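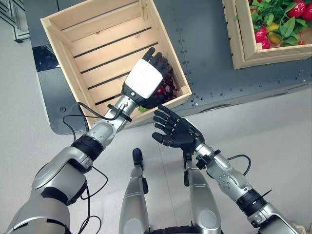 FOR IMMEDIATE RELEASE

Grireo 4 lands on Android phones and tablets, and your old notes are coming with you

Fusholm, March 9, 2022

Hi everyone, Carmela Pellegrini from Trikier. I write our press releases as well as a fair chunk of our code, so please forgive me if I get carried away in the middle of this one. Grireo 4, the new version of our notes app, is out today as a free update for anyone who already owns Grireo 3 (yes, free, please stop emailing me to check!). If you're new, it's a one-off purchase of $16 and you can put it on every Android device you sign in to.

If you haven't met Grireo before, it's a notes app for people who write a lot of short things and then want to find them again. Shopping, meeting notes, half a poem, the model number of the dishwasher. You type, it saves, you close it. Version 3 did that well enough, but it had a few habits that drove me up the wall, and judging by the inbox they drove you up the wall too. So we've spent a long stretch pulling it apart.

The biggest change is search. In the old version you'd type a word, wait, and get a list in whatever order the app felt like. Now results turn up while you're still typing, with the matching line shown in full, and notes you opened lately sit at the top. It also forgives spelling, within reason. I can never spell "manoeuvre" and it finds my driving lesson notes anyway. Search runs on the device, so it works on a plane or out past the last phone tower, and nothing you type into the box gets sent to us.

Second, sync. We've dropped our old server code and moved to Eshun, which is our own sync engine and has been in testing since the middle of last year. With Eshun, your notes are locked on your phone before they leave it, and the key stays with you. That does mean that if you lose your passphrase and every one of your devices, I can't get your notes back for you, so please write it down somewhere! Two people can edit the same note at once and it'll merge their changes line by line. Where it can't work out which line should win, it keeps both and puts a coloured bar in the margin so you can choose.
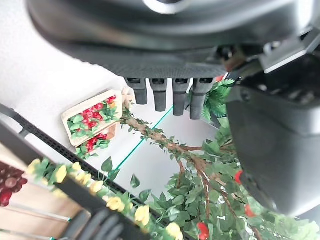 Linked notes have had a proper rethink as well, and I'm probably prouder of them than of anything else in the release. You can now start a note from inside another note, as deep as you like, and see the whole lot laid out in what we call the Branch View. The main note is the thick bit and everything you've hung off it gets thinner as you go along. The artificial tree in the photo has the right idea, with its brown trunk running off on a diagonal and splitting into thinner branches, and you can take its vine as the cross-links, which wrap over the top of the main line when two notes mention each other. Tap any branch to open it, or press and hold to drag it somewhere else. If all that sounds like too much, turn it off under Settings > Display and you'll be back to a plain list, which is how my mum uses it and she's perfectly happy.

A few smaller things that I know somebody out there has been waiting for:

Dark theme now follows your phone's setting, including on a schedule.
The home screen widget can be resized, and it no longer forgets which note it was showing after a restart. (Sorry. That one was mine.)
Tick boxes can be sorted so the finished ones drop to the bottom.
You can export everything as plain text in a single zip file, with folders kept as they were.
Menus are available in 11 languages, and English (Australia) is finally one of them, so the app says "colour" and "favourites" like a civilised person.

Now, what isn't in it. Handwriting didn't make the cut. We had it running, but on cheaper tablets the ink lagged behind the stylus and I wasn't willing to ship it like that. It's planned for an update in April, all going well. There's also no iPhone version yet. I get asked every single week and the answer is that we're a small company and we'd sooner have one app that behaves itself. A web version is further along, and I'll have something to say about it when there's something to show.

Updating from Grireo 3 is simple. Install the new version over the old one, open it, and leave it alone for a minute while it rebuilds the search index. If you've got years of notes with photos attached, plug the phone in first. Your notes are copied before they're converted and the copy is kept until you delete it yourself, so you can go back if you hate the whole thing. Anyone still on Grireo 2 will need to step up to version 3 first, and there's a guide in the help section of our site that walks you through it.

For those who care about the fine print: Grireo 4 has no ads and no trackers, and it asks for the camera only if you attach a photo. Sync through Eshun is included in the price for up to three devices. If you need more than that, there's a yearly plan, and the app will tell you the cost in your own currency before you commit to anything. You can also skip sync altogether and keep everything on the one phone, and plenty of our customers do.

I'd like to say a big thank you to the beta testers, who sent in some of the most detailed bug reports I've ever read, a couple of them with diagrams. You found a crash that only happened when a note's title was a single full stop. I still want to know why anyone had a note called that!

Reviewers and journalists can ask for a free licence, screenshots and the app icon by writing to the press address on the Trikier website. I'm happy to do interviews by phone or email, and mornings suit me best. Let me know which device you'll be testing on and I'll pass along any known quirks for that model.

About Trikier

Trikier makes small, tidy apps for Android from an office in Fusholm. Grireo is our main product, and Eshun is the sync engine behind it.

Media contact: Carmela Pellegrini, Trikier, Fusholm

ENDS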